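4.3 Mise en place des sachets sur le set rond

Cette section s'applique aux sets ronds tressés ou tissés de la gamme Ulletti, posés à plat sur une table en bois. Elle suppose que le plateau a été nettoyé selon la section 4.1 et que le set a été déroulé depuis au moins 6 heures.

1. Poser le set sur le plateau, face lisse vers le bas.
2. Appuyer du plat de la main, du centre vers le bord, jusqu'à disparition des ondulations.
3. Vérifier que le bord ne dépasse en aucun point du plateau.
4. Déposer les sachets un par un, à plat, en commençant par les plus grands.

Note : les sachets peuvent se chevaucher. Un regroupement d'un seul côté est admis tant que le tressage reste plan. 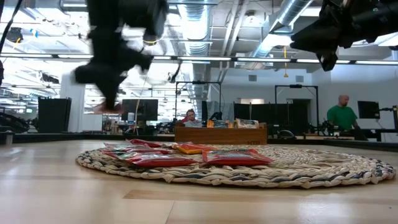
Service Documentation technique, Bramwell
Rédaction et mise à jour des notices Ulletti

Un groupe de six sachets, dont un jaune orangé parmi des rouges, constitue une charge normale pour un set tressé. La surface laissée libre sur la moitié droite facilite la reprise des sachets sans déplacer le set.

Attention : ne pas dépasser 1 000 g répartis sur le set. Au-delà, les spires du tressage peuvent s'écarter de façon permanente.

4.4 Retrait et répartition réduite

5. Saisir le sachet par un bord soudé, jamais par le milieu. Le contenu (chips, biscuits secs) se brise facilement sous la pression.
6. Soulever à la verticale. Un sachet traîné accroche les brins, surtout sur les modèles en fibre naturelle.
7. Retirer en premier les sachets du dessus -- l'ordre des couleurs est indifférent.
8. Lorsqu'il ne reste que deux petits sachets, les laisser sur le set ou les transférer dans la boîte Fonico, au choix.

Note : sur les modèles à bord festonné, maintenir les sachets à l'intérieur du liseré. Un angle d'emballage engagé dans une boucle doit être dégagé à la main, sans tirer.
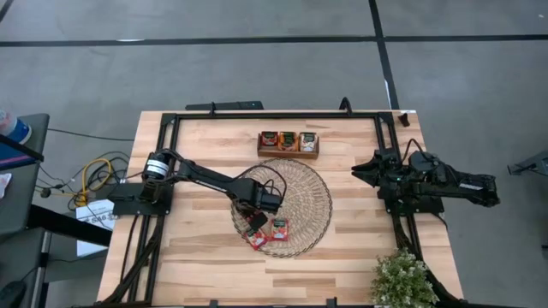

Fig. 4-2 -- Deux petits sachets rouges sur set rond en fibre naturelle, bord festonné.

4.5 Entretien du set

9. Secouer le set à l'extérieur, puis brosser à sec en suivant le sens des brins.
10. En cas de tache grasse, tamponner avec un chiffon humide et le nettoyant Loslow dilué. Ne pas immerger.
11. Laisser sécher à plat pendant 90 minutes, à l'écart de toute source de chaleur.

Attention : ne pas plier le set. Pour le rangement, le poser à plat ou le rouler sans serrer, face tissée vers l'extérieur.

Pièces de rechange : le patin antidérapant se commande sous la référence 253. Il convient à tous les diamètres et se découpe aux ciseaux. Le poser côté granuleux contre le bois -- ne pas le coller au set.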